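Peripherals and Input Devices > Cleaning and Maintenance
Thread: Dust caked on shared mice, dry brush or wipe first?

ketteridge_w
Posts: 483
Posted January 31, 2022

I look after the desk equipment on one floor at Ovville. Shared desks, carpet tile throughout. A batch of mice came back from a room that had drywall work done next door, and they are coated. Fine tan dust, stuck in patches on the top shell. The pointers still track. On a few of them the wheel feels gritty.

The written procedure says isopropyl wipe, top to bottom, let dry, return to stock. I tried that on the first one and got a smear that dried in the gap between the buttons and the shell. So I changed the order. Small brush first, mouse held off the desk with the sensor facing down, strokes going away from the wheel. Wipe after that.
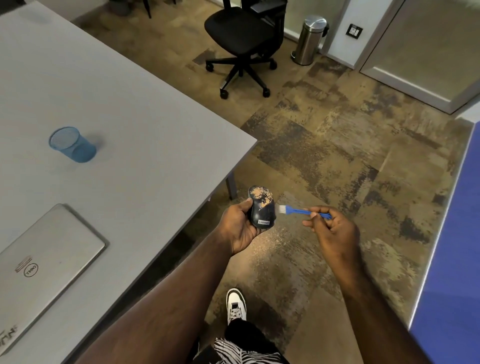 Stroke direction makes more difference than pressure. If you brush along the side seam toward the buttons, the dust packs into the seam and you need a pick to get it out. Brush across the seam and it drops clear. I do the sides first, then the top, then the wheel with the mouse turned on its edge.

Two questions. Does anyone do wipe first and get a clean result? And is it worth opening the ones with a gritty wheel?

bramblewire
Posts: 2324

Dry first. Gypsum dust plus liquid makes paste, and paste in a button gap sets. Your procedure was written for skin oil, which is a different problem.

For the wheel, unplug it or pull the battery, turn the mouse upside down and roll the wheel while you brush. If it still feels rough after that, open it. The grit is on the axle and you won't reach it from outside.

Osk77
Posts: 61

Disagree on dry first. Brushing fine dust puts it in the air and then on the next desk. We use a barely damp microfiber, folded, one face per pass. One pass, refold, one pass. The cloth holds the dust and nothing gets airborne. The smear you got sounds like a wipe that was too wet.

ketteridge_w
Posts: 484

It was a presaturated wipe straight from the tub, so yes, wet. I can try the microfiber on the next one.

The airborne part is fair. I've been brushing over the carpet beside the table, to keep it off the table surface.

Osk77
Posts: 62

Then you've moved it into the carpet, and the chairs will kick it back up. Do it over a tray with a damp paper towel in the bottom.

bramblewire
Posts: 2325

A tray works. A vacuum nozzle clamped next to the work is better. Still brush, still dry. A damp cloth does nothing for a seam. Fold it as small as you like, it bridges the gap and pushes whatever is in there further down.

linty_pete
Posts: 209

What brush are you using? We had the Paju keyboard set and the bristles shed. I was picking white hairs out of wheel slots for a week. Switched to the Aslow detail brush, stiffer and shorter. No shedding so far, but stiff enough to dull a glossy shell if you lean on it.

ketteridge_w
Posts: 485

Small blue one with white bristles from the supply cabinet. There's no maker on the handle. No shedding yet. These shells are matte, so dulling is less of a concern.

fennimore
Posts: 18

Compressed air? I have never touched a mouse with a brush. Two short bursts and done.

bramblewire
Posts: 2326

Air is how the grit gets onto the axle in the first place. It also goes in past the sensor lens. Fine on a heatsink, wrong for this.

fennimore
Posts: 19

I've done 200 of them with air and had 3 come back. I can live with that rate.

Osk77
Posts: 63

Came back for what? If it was the wheel, that's the air.

fennimore
Posts: 20

Two wheels, one dead button.

linty_pete
Posts: 210

On opening them: check for screws under the feet before you decide. The Atus ones we stock have all the screws under the glide pads, and the pads don't restick flat. Order spare pads first or you'll have a mouse that rocks.

ketteridge_w
Posts: 486

Update. Did one batch by brush over a tray and one by damp microfiber. Shell tops look the same either way. Seams are cleaner on the brushed ones. The microfiber was faster and left less on the surroundings. I'm going with brush for seams and wheel, microfiber for the shell, alcohol wipe last.

Opened one with a bad wheel. Dust on the axle, as bramblewire said. Dry swab took it off. Spare pads are on order for the others and should be in by February.

Osk77
Posts: 64

Change the cloth more often than you think you need to.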